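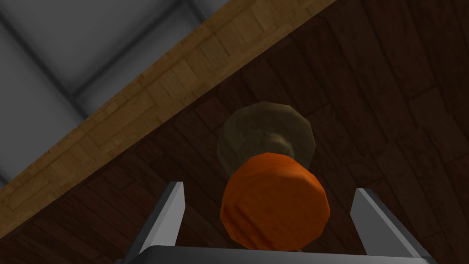 By the Anden press office, Lirkby
Issued 9/25/26 – for immediate use

Anden teaches robot grippers to check their aim before they close

Researchers at Anden have published a training method that lets a robot gripper judge whether it is properly lined up with an object before it tries to pick it up. The method, called Clallska, was trained entirely in computer simulation. In tests on a real arm at the company's laboratory in Lirkby, it gave the correct answer in 174 of 175 trials.

The work deals with a short moment in a robot's task. The gripper has arrived, its fingers are open and the object is somewhere between them. Most systems close the fingers at this point whatever the camera shows. If the arm has stopped slightly to one side, one finger touches first and the object is pushed away or knocked over. When a second object stands close behind the first, it can be pushed as well.

Clallska adds a decision at that moment. It looks at the view from the gripper and returns one of three answers: close, adjust or back off. If the answer is adjust, it also gives the direction in which the arm should move. The check then runs again from the new position.

The rendered view at the top of this release comes from the simulator. A short orange cylinder is centred in the gap between the open fingers, with a rounder brownish object partly hidden behind it. Arrangements like this one, where two objects overlap in the camera's view, make up a large share of the training material. Earlier versions of the method often treated such a pair as a single object and tried to centre the gripper on both.

"We had spent a long time improving how the arm gets to the object and very little on the last check," said Dymphna Mac Carthaigh, who led the research. "When we went back through our failed picks, many of them had gone wrong before the fingers moved at all. The information was there in the camera view. The robot had no step in which to use it."

Simple shapes, varied surroundings

The training set holds roughly 4000 simulated arrangements. The objects in them are kept simple, with flat facets where a real item would have smooth curves, and plain surface textures. The team put more effort into the surroundings. Wood grain, floor patterns, the angle of the table edge and the tilt of the camera all change between arrangements, so that the system cannot rely on any of them to find the object.

More detailed objects were tried first. They took longer to render and gave no better results on the real arm. The team believes the outline of an object against the two fingers matters more to this decision than its surface, although the paper does not claim to have settled the question.

Each arrangement is labelled automatically. The simulator knows where the fingers and objects are, so it can work out the correct answer without anyone marking up pictures by hand. An arrangement is labelled "close" only if both fingers would meet the nearer object at nearly the same time and neither would strike anything else on the way.

Testing on a real arm

For the real trials, the researchers used household and workshop items that had not been modelled in the simulator. An operator placed the items on a table and moved the arm to a starting position, which was sometimes well centred and sometimes off to one side. The answer from Clallska was then compared with a measurement taken by a separate tracking system supplied by Zúñiga, the instrument maker that took part in the study.

The one wrong answer came from a clear drinking glass with a second glass directly behind it. The system asked for an adjustment when the gripper was already in line. See-through objects were left out of the training set, and the paper lists them as a known weakness.

Soft items such as bags and folded cloth were not tested. The trials also used only one type of gripper, with two flat fingers. The researchers say that a gripper of a different shape would need its own training set, as the system learns where the fingers appear in the view and measures everything else against them.

"I would like people to read the figure together with the conditions," said Mac Carthaigh. "It is a result about rigid things on a table, with one gripper and steady indoor light. Within those limits we are pleased with it."

The trials measured whether the decision was correct. They did not measure how many objects were lifted, which also depends on grip force and on the weight of the item. A separate study of complete picks is under way at Lirkby, again with tracking equipment from Zúñiga.

Availability

The paper, the training arrangements and the labelling code can be requested from Anden free of charge for research use. The real trial recordings will be added once they have been checked. Version 2 of Clallska, which will include see-through objects and a wider range of lighting, is in preparation – no release date has been set.

Anden will show the method running on a real arm at its Lirkby laboratory for visiting researchers and members of the press. Places are limited by the size of the room and should be booked through the press office.

About Anden

Anden develops software for robot arms used in packing, sorting and laboratory handling. Its research group is based in Lirkby and works on simulation, grasping and camera-based control.

Press enquiries: Anden press office, Lirkby. Interviews with Dymphna Mac Carthaigh can be arranged on request.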